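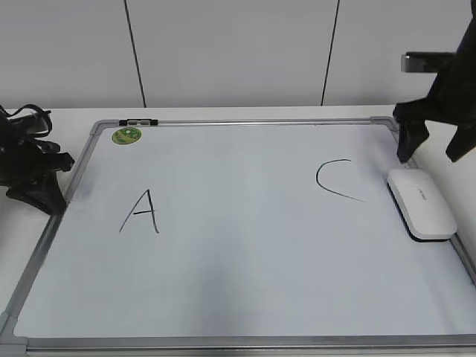 Does a pocket door need a thicker wall than a regular swinging one? Most kits need a wall with no pipes or wires in the stretch where the door slides in, and ours was clear once we moved one outlet.

April
By the owner of the house
3 min read

Started on the laundry closet door this morning. The old bifold came off the track again last night and I am done with it. I took it down, pulled the pins and put the panels in the garage.

The new one is a Frandsen, solid core, painted white. It is 201 cm tall, a bit short for the opening, so I have to pack out the header. I paid 800 for the door and the frame kit together. The Brotell kit was cheaper but the rollers felt thin in the store.

Cut the drywall back before lunch. Lots of dust, and the hall rug should have been rolled up first. The header went in level on the second try. The floor is out by 3 mm from one side to the other, which I can live with.

Pull handle is still not here. Sikness had the brushed one on back order, so I drove 40 minutes to the other branch and they only had brass. Came home without it.

Tomorrow: hang the door, set the stops, patch the drywall. Paint can wait until the weekend.

Recent entries
Sanding the stair rail
Grorkesov hinges, one year on
Bathroom fan is loud again
What to do with the old bifold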